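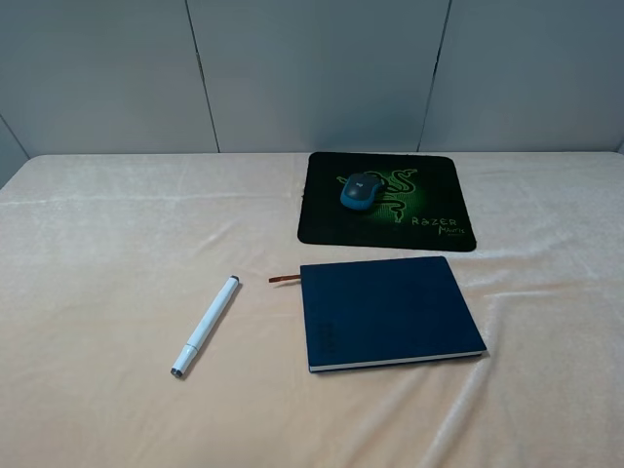 Mesa coberta com um tecido bege; sobre ela, um rato de computador e o seu tapete, uma caneta e um caderno.

O homem que caiu da torre com um guarda-chuva

Na feira de Akley, em junho, às quatro da tarde, o público pagava para ver um inventor descer pelo ar. O aparelho chamava-se Sterkow, como a oficina que o fabricou, e parecia um guarda-chuva muito grande, com varas de freixo e seda encerada. O cartaz prometia uma descida "suave como a de uma folha". A torre tinha 36 metros.

Encontrei este cartaz dentro de um livro de contas que comprei num leilão, e durante vários meses não pensei em outra coisa. O que me interessava era o costume, muito espalhado naquela época, de o inventor provar a invenção com o próprio corpo. Quem vendia um casaco contra o fogo entrava no fogo. Quem vendia um capacete recebia a martelada na cabeça, diante de senhoras com chapéu e de crianças que comiam amendoins.

O livro de contas pertencia à companhia Ideletti, que organizava estas demonstrações de cidade em cidade. Nele estão anotadas 218 apresentações, com o dinheiro da entrada, o preço da palha e, numa coluna estreita à direita, os ferimentos. A letra é bonita e muito regular. "Tornozelo", escreve o contabilista. Na linha seguinte: "Tornozelo, o outro."

A descida de Akley correu bem, se acreditamos no livro. O aparelho abriu, o homem tocou no chão de pé e a companhia vendeu 34 bilhetes a mais para a sessão da noite. Na cidade seguinte, Goel, havia vento. A coluna da direita diz somente "costelas", e a despesa com a palha aumenta para o dobro a partir dessa página.

Perguntei-me muitas vezes por que motivo não usavam um boneco. A resposta está no mesmo livro: usaram, uma vez, com um saco de areia vestido de marinheiro. Foi preciso devolver o dinheiro a 69 pessoas. O público queria alguém que pudesse arrepender-se no último degrau.

Há nisto uma crueldade que ainda me incomoda, mas devo confessar que também sinto admiração. O inventor do Sterkow acreditava verdadeiramente no seu guarda-chuva. Modificou as varas depois de Goel, experimentou uma seda mais leve e acrescentou um buraco no centro, para deixar sair o ar. Esta última mudança era uma boa ideia, e as descidas seguintes deram menos trabalho ao contabilista.

As apresentações terminam a meio de uma página, sem explicação. Depois vêm só contas de hotel, a venda de dois cavalos e o pagamento de um guarda-chuva, este de tamanho normal, esquecido num comboio.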